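What It Costs to Move a Bottle: Budgeting a Two-Arm Table Setup
Project report, Skenley group

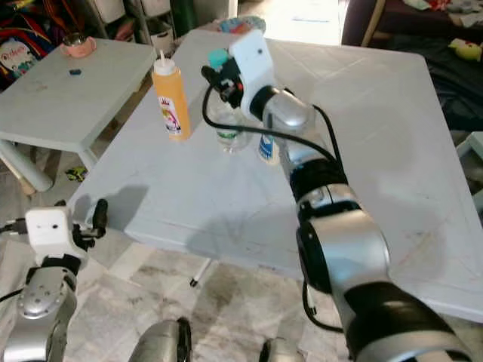 The three bottles on the main table, with one gripper in close.

I signed up for this project because I thought I'd be programming robots all semester. I did some of that! But the job I ended up owning was the money, and I've come around to thinking it was the more interesting half (my teammates disagree, loudly).

Our assignment was to take a two-arm setup that already runs and write the purchase plan for a second one, so two groups could work at the same time without fighting over Thursday afternoons. Our advisor, Tudur Rosser, gave us a ceiling of $2,721 for everything except the arms themselves, which come out of a different pot. That sounded like a huge amount of money to me in the first week. It did not sound that way by April.

What I thought we needed

My first list was terrible. I wrote down grippers, cables, a table and "misc." and put a question mark next to misc. Tudur sent it back with one comment, which was "what's in misc." Fair enough.

So I sat next to the working setup for two afternoons with a notebook and wrote down everything anybody touched, moved, swore at or went looking for. The notebook list was much longer than my first one. Cable ties were on it, and so were a spare power strip, floor tape, a screwdriver that fits the gripper housing, finger pads, a bin for the test objects and a second bin for the objects nobody wants to use anymore but won't throw out.

The grippers

This is the big line. Each arm carries one gripper, so a new setup needs two, and I wanted a spare on the shelf as well. I got a quote from Prasura at $691 each. Three of those is $2,073, and you can do the subtraction yourself: $648 left for literally everything else. I remember staring at that number for a while.

Srisuk makes a cheaper one, and I really wanted it to work out. The trouble is that its mounting plate doesn't match ours, so we'd have to buy or machine an adapter, and the lead time on the adapter was longer than our whole project. I still put it in the appendix as a fallback. If next year's group starts earlier than we did they should look at it again.

We argued about the spare for most of a meeting. One side said a spare gripper is $691 sitting in a drawer. My side said a broken gripper with no spare means an entire setup sitting in a room, arms included. We settled on buying two now and asking for the third as a separate request, with the money held back so we don't spend it on something silly in the meantime. I wasn't thrilled but I get it.

The table

I didn't expect to have opinions about tables. Ours is white and square with a pale, matte top, and the top is scuffed and has faint lines on it that look like pencil. I'd like the new one to match in height and color as closely as we can manage, so that anything worked out on one has a decent chance on the other. Firkgate had a table of the right size for $181 with delivery, and that was the easiest decision in the entire report.

We also talked about a second, smaller table for putting things down on. I first had it as a want and later moved it to a need. When you're swapping objects you have to park the others somewhere, and if there isn't a place they end up on the main table in the way of the arms. We can probably get one from surplus for free, so it's on the list with a zero next to it.

Test objects

Almost free, and I love this part! The bottles do most of the work. We have an orange squeeze bottle with a pointed white nozzle, a clear plastic water bottle with a green and white label, and a white one with a blue label. They ask different things of a gripper: the squeeze bottle has that skinny tip, and the clear one is see-through everywhere except the label band. I budgeted for duplicates of each one, bought at the grocery store, and wrote a note that they have to be the same kind and size as what we've got. Please keep receipts. (I lost one. It was my own four dollars, so lesson learned.)

Cables and small stuff

The gripper cable loops down along the outside of the arm, so when I measured for replacements I measured the loop too and didn't go straight from point to point. My first set of numbers skipped the slack and every one of them was short. I caught it before we ordered, thank goodness. The plan has one spare cable per arm.

Finger pads are sold in packs and I put in two packs. Tape, ties and the screwdriver are all on one hardware store line, which I've itemized fully so there is no misc. anywhere in this report.

Where it landed

Two grippers and the table come to $1,563. With the third gripper's money held back, that leaves $467 for cables, pads, bins, duplicates and hardware, and my itemized list fits inside it with a little room. Tudur has the spreadsheet. The shipping on the grippers is still an open question, as Prasura quoted it separately and hasn't confirmed whether two units go in one box. I've emailed them again and will update the sheet when they answer.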